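Getting the cables off the top of my desk (monitor on a stand, power strip, can't drill)

Posted in Desks and Home Office

I have a white desk against the wall and a monitor on its own stand. From the front it looks fine. The problem is everything behind it. The power strip lies on the desk surface in back of the monitor, and all the black cables end up in a heap around it. I moved the desk away from the wall last week to look for a dropped adapter and decided I was tired of it.

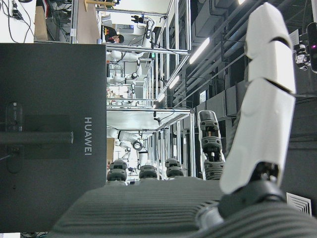
What I would like is for the power strip to be off the desktop and the cables to be somewhere I can still reach them. I unplug the laptop charger every day and take it with me, so anything that seals it all up is no good. I rent the desk along with the apartment, so no screws. I bought a pack of Fastelen adhesive clips in January and 2 of them let go within a week. They are meant for the underside of a desk and I did put them there.

The monitor is a Huawei and I don't want to stick anything to the back of it, in case I sell it later. The stand I don't care about.

Is there a clamp-on tray that holds a power strip, and does it matter if the desk top is thick? Mine measures 1,000 mm wide and the edge is thicker than on most cheap desks. I'd rather not spend a lot.

Posted by deskside_marlo

3 replies

Hywel Parry

Yes, clamp-on trays exist and they are what you want. I have the Grekholm one, the short version, 800 mm. It has a clamp at each end that grips the back edge of the desk and the tray hangs underneath. Measure the thickness of your edge before you order, and check it against the opening given for the clamp. Also look under the desk for a metal crossbar along the back. If there is one close to the edge the clamp may not seat, and you would need to use the side edge.

The order I'd do it in:

Shut everything down and unplug the strip from the wall. Take every plug out of the strip and put a piece of masking tape on each cable with its name. You will think you can remember them and then you'll have three black cables that look the same.

Clamp the tray on and lay the strip in it with the sockets facing up. Don't tape the strip down. The lead to the wall should come out at whichever end is closer to the outlet.

Put the plugs back one at a time. Anything that stays put, like the monitor, gets its extra length folded into a loop and held with a hook-and-loop strap. Keep the loop loose. The charger goes in last at the end of the strip where you can reach it, with no strap on it.

For the monitor cable, run it down the stand and hold it there with one strap. Leave enough slack above the strap to tilt or turn the screen. Then turn the screen as far as it goes in each direction and watch the plug while you do it. If the cable pulls, undo the strap and give it more.

As for the clips, wipe the underside of the desk with rubbing alcohol, let it dry, press the clip on hard and then leave it alone for a day before you hang a cable in it. Most people hang the cable right away. Even so I would only use them for something light.

Took me one evening, and most of it was the labels.

tobin_w

just get a box. Dunstan makes one with a lid, you put the whole strip in and shut it. mine is on the floor behind the desk. 6 sockets fit fine

Valdir Cavalcanti

The box works but it's a nuisance if you unplug a charger every day, which the original post says. Also, don't pack it full of chargers. They give off some heat and need a bit of room.

I agree with the clamp tray. Two things to add. If the desk stays close to the wall, buy the tray before deciding how far out the desk goes, because the clamps stick out past the back edge. On my Standeck tray the knobs are underneath but the bracket still needs a finger's width behind the desk.

The other thing is the wall lead. Once the strip is hanging under the desk, the lead may be too short to reach the outlet without being stretched. Check that first with the strip held up in place. If it doesn't reach, buy a strip with a longer lead. Don't plug one strip into another one.

If you want to wait on buying anything, straps alone will improve it a lot. Sort the cables, fold the long ones, strap them, and slide the strip to the back corner of the desk. I had mine like that for most of a year before I got the tray.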